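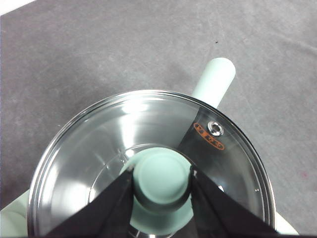 Moving the kitchen across town this month, so this is a thread on pots. I have moved five times and packed them badly four of those times.

1/ Start with the pots you use least. Mine is a stock pot I bought in October for a party of 73 people. It has been out of the cupboard once.

2/ Work on the floor if you can. A counter fills up too fast, and nothing rolls far on carpet.

3/ Glass lids should not travel on the pot. I know it looks tidy. On the move out of Bandari I left one on and the knob went straight through the bottom of the next box up. The lid lived. The box didn't.

4/ Wrap each lid by itself in a dish towel and stand it on edge, like a record. You need to pack the towels anyway.

5/ The pot I use every day is steel with mint green handles and a glass lid. It goes last and comes out first. Rice, pasta, eggs, soup. If the rest of the boxes got lost I could manage for a week.

6/ Check the little metal vent in the lid before you wrap it. Food gets in around the ring. A toothpick and dish soap will get it out.

7/ Long handles are the real problem. One pot with a long handle takes the room of two. Put it in a box corner to corner and fill the gaps with plastic bowls and measuring cups.

8/ Labels. I leave them on until they come off by themselves. My sister peels hers the day she buys them and then complains about the glue. Cooking oil takes the glue off, then soap.

9/ Someone asked about boxes. I paid 600 for a set from Voninton, delivered, and sold most of it on afterward for 421. The small ones are the right size for pots. Don't put pots in the large ones, you won't lift it.

10/ Shabani Mosoti asked if I nest pots. Yes, with a sheet of newspaper between them. Nonstick pans get two sheets.

11/ Write "pots, open first" on one box only. Last time I wrote it on three.

12/ Knives and the spice drawer tomorrow. I still have half a shelf to get through tonight.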